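Household Skills, Level 1
Unit 4: Laundry – sorting, carrying and putting away
Handout for Session 2
Gultmont Adult Learning, June 2020
Tutor: Carleen Sutcliffe

What this session covers

Last time we looked at care labels. In this session we deal with the part of the job that comes before and after the machine: where the washing is kept, how it is moved, and how you make sure nothing is left behind. You will need your own notes from Session 1 and the symbols sheet. If you have lost the sheet, ask Chaimae Gaber at the desk for another.

4.1 Choosing a basket

There are three common types: wicker, fabric and plastic. Wicker looks nice in a bedroom but catches on knitwear, and it is slow to dry if you put damp things in it. Fabric bags fold flat and are good for small flats. They sag when full and are awkward to carry up stairs.

Plastic is what we use on this course. It wipes clean, it keeps its shape, and holes in the sides let air through. Check the rim and handles before you buy. A rough seam on the rim will snag tights and fine wool – run a finger along it in the shop.

Size matters more than people expect. A basket that holds more than one load tends to get filled with more than one load, and then it is too heavy to lift safely.

4.2 Where to put the basket while you work

Sort at a table if you have one. Working off the floor means bending for every item. A low table is fine if you sit down to it, and Tumelo Modise's group last August found this easier on the back than standing at the worktop.

Wipe the table first. Stand the basket to one side and keep the rest of the top clear for your piles. Whichever side you choose, stick to it, so that you are not reaching across clean things to get at the dirty ones.

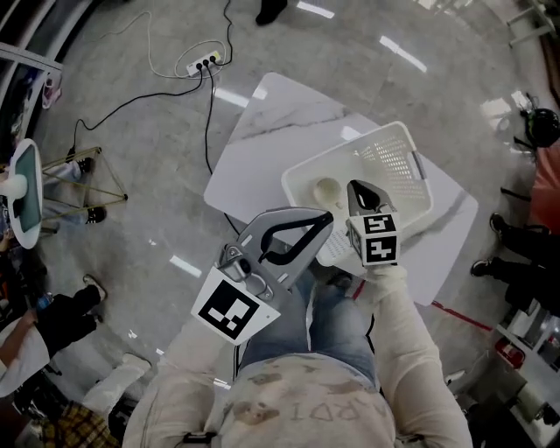 Fig. 4. White plastic basket with slotted sides, on the right half of a marble-patterned table.

4.3 Emptying the basket

Take out the large items first: sheets, towels, trousers. Shake each one over the table. Small things collect inside duvet covers and sleeves.

Then do the small items one at a time. Look in the corners. Socks, hankies and pale underwear are easy to miss in a white basket. Tip the basket up at the end if you are not sure.

Anything that doesn't belong (coins, pens, hair grips) goes in a dish, not back in a pocket.

4.4 Sorting

Make your piles in this order:

Whites and creams
Light colours
Dark colours and denim
Wool, silk and anything marked hand wash

New jeans go on their own for the first two or three washes. Printed tops should be turned inside out. Close zips and undo buttons. If a pile is too small for a load, put it back in the basket and wait, unless it is stained.

4.5 Putting away

Keep a second basket for clean washing, or wipe out the first one before you use it again. Fold as you take things off the line or airer. Xóchitl Solís will show the sleeve fold in Session 3, so don't worry about shirts yet.

Practice task

Sort one full basket at home using the order in 4.4. Write down how many piles you made and anything you were unsure about. Bring the list to Session 3.

Further reading

Coralie Sheehan's notes on stain removal are in the blue folder, shelf mark 831. They may be borrowed for a week.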